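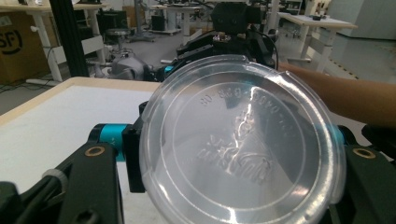
Pre-run software checklist: Noiphan hand-held gripper and arm bench

Work through the items in order before any policy is run on the arm. Mark each one OK, NOT OK or N/A and add a comment if anything needs following up.

1. Build version
Controller and perception node on the same release.
OK. Both on Sturkum 1307. The planner config still had the old tag in its header, corrected.

2. Emergency stop seen by software
Press the button, check that the state topic changes and the planner drops its goal.
OK. Pressed twice, goal dropped both times.

3. Clear plastic parts in the perception set
Hold a transparent lid by the rims between the jaws and check the mask in the viewer.
NOT OK. The mask breaks up where glare falls on the raised lettering and picks up the arm behind the lid as part of it. Ticket opened under Hoser. Lids are not to be used for autonomous picks until it is closed.

4. People in view
The person filter must stop the planner when a hand or forearm comes in behind the part.
OK, but slow. It took 5 frames to trigger and the limit is 2. Miloslav Říha to look at the smoothing window.

5. Jaw width reading
Open the jaws fully with nothing held, over a clear bit of table. Compare the width estimate with the calibration file.
OK. Zero offset reset first. Do not skip the reset after changing finger pads.

6. Table plane fit
Run the plane fit on the white top with the jaws open.
OK with comment. The scuffs and grey smudges show up as low-height blobs if the threshold is left at default. Use the bench profile, which ignores them. The dark blot near the left edge still comes through now and then.
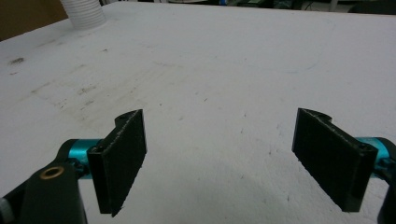 Iltomgate Robotics, Control and Perception Team

7. Background mask
Anything past the far edge of the table must be outside the planning volume.
OK. The ribbed white hose at the back is included in the collision map as a fixed object. Redo this if the table is moved.

8. Time sync
Gripper log and arm log within the set limit over a 30 second recording.
OK. No drift worth noting.

9. Log storage
Free space on the recording disk, old sessions copied off.
NOT OK. Copy script failed on a file name with a space in it. Copied by hand, script still to be fixed.

Result: cleared for opaque parts only. Items 3, 4 and 9 to be checked again before the February release.

Last updated: February

We use cookies to remember your settings. Accept | Manage preferences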